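2/28/24 — drinks table, notes

Carrying on from Imke's page on the cupboard. The job was to decide what lives on the drinks table and what goes back on the shelf, and to write down which cups and lids go with what, so that we stop ordering the wrong ones.

Started with the reusables. Javiera had washed the lot last night and left them upside down on the rack. Most are the Dukel ones from the June order and they are fine. Two lids smelt of old coffee when I opened the cupboard, so those went into a bowl of warm water with a spoonful of bicarb and I left them for 30 minutes. Smell gone from one. The other I am doing again overnight.

The dark tumbler is the one people keep asking about. It has a slider lid with a small drinking opening at one side. The slider has to be worked from the raised part near the middle of the lid, and if you push from the outer edge it only rides up and sticks. Worth telling visitors. I filled it with 400 ml of water at the sink, closed the slider and laid it on its side on a paper towel. A few drops at the slider after ten minutes, none at the rim. Good enough for carrying across the room, I would not put it in a bag.
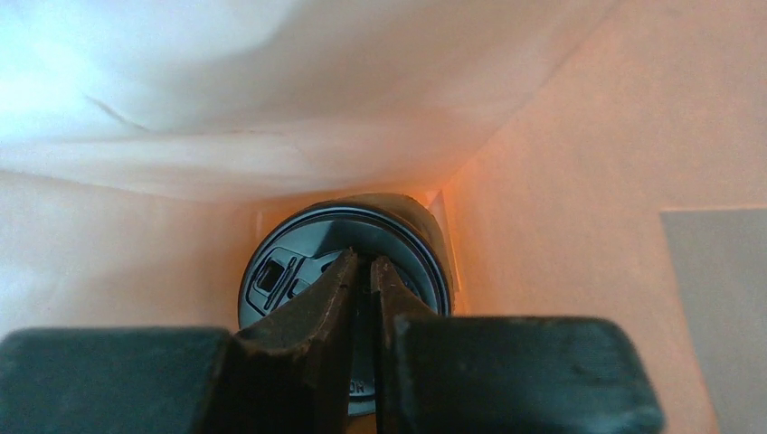 Dark tumbler from the top, with the slider and drinking opening on the left of the lid.

Cleaning the slider: Njoroge's method is an old toothbrush and washing-up liquid, brushing along the ridges and then rinsing with the slider open. I tried it and it works. Do not use the bottle brush, the bristles are too long and they bend under the slider and stay bent. Dry with the lid off. Lids go in the left-hand drawer, bodies on the shelf above, as before.

Next, the paper cups. We have been buying from Kariuki and the last box was short and had crushed cups at one end, which Brian rang them about. They are crediting us. Going by the delivery note we should have had 1060 cups across the cartons. I have not checked the total and do not intend to, the credit covers it.

The white cups are the ones to keep. The older cups with the ribbed sleeve are a slightly different diameter and the lids sit on them crooked. Tried three lids on each kind. On the white ones the lid goes down all the way round with a thumb, on the ribbed ones it lifts opposite wherever you press. Ribbed ones to be used up as water cups without lids, then no more.

Carrier: the brown moulded-pulp type. It holds a full paper cup steady if the cup is pushed well down into the recess. Half pushed, it leans. With one full cup on one side and nothing on the other the whole thing tips when you lift it by the corner, so carry it from underneath or load it across the diagonal. Josphat says the ones that have been wet once are no good afterwards and I agree — one of the old ones sagged in my hand. Three of those binned.

Straws are paper-wrapped and stay wrapped. They were in the drawer before and came out creased. Now they stand upright in the pink holder, which takes a good bundle before they start to fan out over the side. Keep the holder towards the back of the table, behind the cups, so that nobody's sleeve catches the ends. Refill from the Rorkent carton under the bench, inner bags of 24 as far as I can tell from the label.

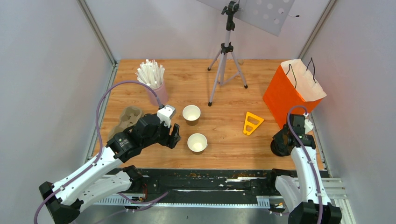
Drinks table: two white cups, pulp carrier, pink holder with the wrapped straws behind.

Table top wiped down with a damp cloth and then a dry one. Please don't use the spray on it. It leaves a film and cups slide on it more than they should. There is a faint ring near the front from last week's tea, which came off most of the way with the bicarb left over from the lids.

Orders to put in:
Paper cups, white, same size as now. Ask Kariuki to pack the ends properly.
Lids to match, one sleeve.
Pulp carriers, one pack.
No straws needed.
Toothbrush, soft, two.

Imke wants to know if we can take the reusables over to Trallimton for the open afternoon. I would say yes for the Dukel ones, and leave the dark tumbler here until I have had another go at the slider with it full to the brim. 400 ml left a fair bit of air at the top and it may behave differently.

Second smelly lid is in the bowl by the sink with a note on it. Please leave it there.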